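Workshop Tips for Club Members: Preparing a Room for Handheld Gripper Practice
Hurncombe Student Robotics Club
Revised 2026-03-12

The following guidance applies to all members who record household tasks with the handheld grippers. It was compiled by Wenche Moen and Derek Ackroyd from the notes members handed in during February, and it replaces the single sheet kept in the Zimwood binder.

Clothing and harness. Put the harness on before picking up the grippers, and ask a second member to check both buckles. Tuck in drawstrings and loose straps. Closed shoes with a flat sole are required.

Floor. Walk the route of the task once with empty hands. Power strips may remain in use, but cables should be run along a wall wherever the room allows. Where a cable must cross the floor, agree on which side of it the operator will stand.

Furniture. Coat racks, floor lamps and other tall items are best taken low, near the base, where the weight is. Bring both grippers in together and close them slowly. A rack gripped by one hook arm will swing – and the hook is usually the first part to loosen.

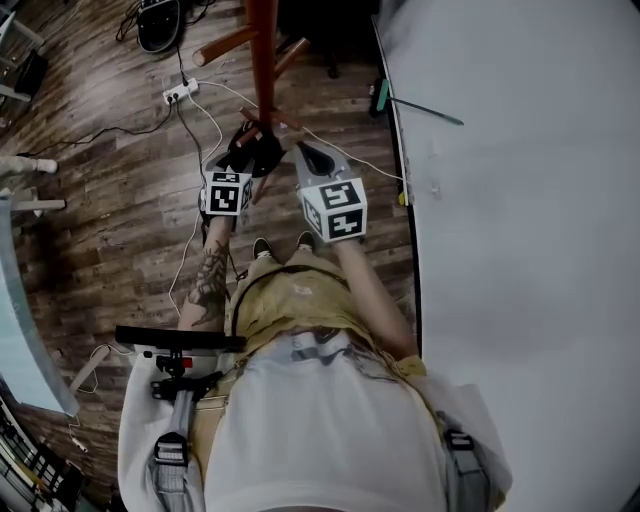

Both grippers at the base of a wooden coat rack. Note the cables on the floor beyond it.

Markers. The cubes on the grippers must stay clean. Wipe them with a dry microfiber cloth; household sprays leave a film that dulls the pattern. Scratched markers should be reported to Frøydis Kvam, who keeps the spare set.

Tables. Hand tools are to be moved away from table edges before a recording begins. Small parts belong in a lidded tray.

Recordings. Each member may submit up to 12 recordings per session for the Skidudier project. Stop after 2 failed attempts at the same grasp and reset the object before continuing. File names follow the pattern posted inside the cabinet door.

Questions regarding furniture loans should be addressed to Ulla Midtbø. Damage of any kind – including dents and scuffed floors – is to be entered in the room log before the member leaves.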